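Agnes Cruickshank
January 18, 2026

1/ Pantry clear-out, day 2. I sort by who eats it and when. Food groups never worked in our house. Snacks go in plastic bins, one for school, one for the car, one for guests. 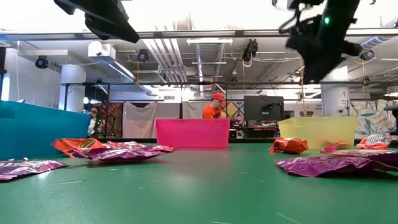

2/ Check dates before anything goes back. I found crackers from the Rustville move and 13 packets of soup. Those went in the compost, wrappers in the trash.

3/ Small packets do better in shallow trays. In a deep bin the bottom layer gets forgotten until August.
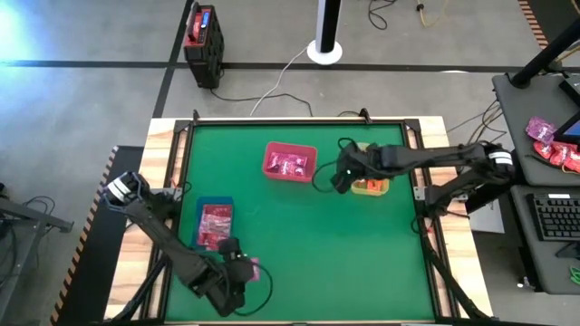
Flour and rice stay in jars — I buy mine at Koltenlow, the ones with the wide mouth. Write the date on masking tape and stick it on the lid.

4/ Tomorrow is the spice shelf. If you have a good way to store bay leaves, let me know.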